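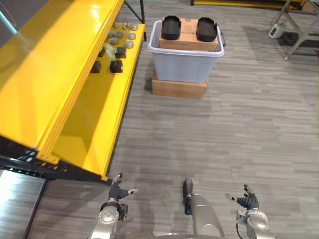 Re: [flurnham-workshop] Small parts on the yellow shelf

From: Liesl Moser
To: flurnham-workshop list
Date: 19 April 2022

Clodagh Corrigan wrote:
> Can someone tell me what is staying on the lower yellow shelf? I
> need the space for the Dufour order, which is 50 boxes. Also, is the
> gray bin on the carpet going to storage or not?

Clodagh,

The round metal discs and the dark blocks are mine to sort. The discs go in the drawer marked 3382. The blocks go back to Yoon-hee, who has the rest of that set. Please leave the fittings with the pins at the back of the shelf until Octavian has looked at them. He thinks two of the sizes got mixed in December.

The bin stays for now. I'd like to keep it up on the flat cardboard box, as the handle is easier to reach that way. The tan box inside it goes to Piden with the two black foot-shaped pieces, under job 3445. Don't stack anything on top of those.

The lower shelf can take up to 100 pounds, so your boxes may have to be split between there and the back room. Jong-dae has the key.

I still need a lid for the bin if anyone has a spare.

Liesl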